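How to descale a kettle (and stop it coming back)

Posted under Kitchen, Quick jobs

Right, quick one. Got asked again on Tuesday how to get the white crust out of a kettle so I'm writing it down once and linking it forever.

You need:
White vinegar, the cheap stuff
Water
A soft cloth or old sponge
Bicarb if it's really bad, but not at the same time as the vinegar

Lemon juice works too. Citric acid works better than both if you can find it, baking aisle usually, little packets. Pierina Pellegrini swears by it and her kettle is older than my car.

Step one. Unplug it. Tip out whatever's in there, loose flakes and all.

Step two. Half vinegar, half water, enough to cover the crusty bit. Usually that means up to the middle. If the scale goes higher, fill higher, just stay under the max line.

Step three. Plug in, boil, switch off. Open a window, it stinks. Don't stand over it with your face in the steam.
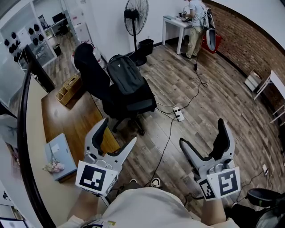 Step four. Leave it 30 minutes. Longer if the bottom looks like a cave. Go do something else. Put a note on it so no one makes tea, Keith Whitelaw got a mouthful at ours and he still brings it up.

Step five. Pour it out, down the sink is fine. Wipe round the inside with the cloth. No steel wool, no scourer, you'll scratch the finish and scale loves a scratch. Don't dunk the kettle either. Base and plug stay dry, always.

Step six. Rinse. Fill with plain water, boil, chuck it. Do that 2 times at least. Sniff. Still vinegary? Go again.

If you're using citric acid, different order. Boil the water first, switch off, then add a spoonful slowly. It fizzes up. Don't tip the lot in at once and don't boil it again with the powder in. Same 30 minutes, same rinsing.

The spout filter

Most people forget this bit. Little mesh thing, slides or clips out. Soak it in a cup of neat vinegar while the kettle does its thing, then go at it with an old toothbrush. If it's torn just replace it, they're cheap. Check the modle number on the base before you order, I got the wrong one first time.

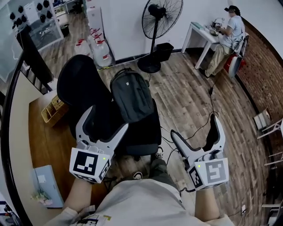 Stopping it coming back

Empty the kettle at night. Biggest one. Water sitting there all day is how you get the ring.

Only boil what you need. Less water, less scale, cheaper bill.

Filter jug if your water's hard. Helps, doesn't fix it completely. Change the cartridge when it says to.

Do the vinegar thing monthly if you're in a hard water area. Every few months if not. I do mine when I do the shower head, same bottle of vinegar, same bad smell, done.

Questions I keep getting

Is the white stuff dangerous? No, it's minerals out of the water. Looks grim and makes the tea taste chalky, that's all.

Brown spots? Could be mineral staining, could be rust. If they wipe off after descaling, fine. If they dont, or the metal feels pitted, new kettle.

Can I do the coffee machine this way? Read the manual first. Some makers say no vinegar becuase of the seals.

Shower heads next, probably in July.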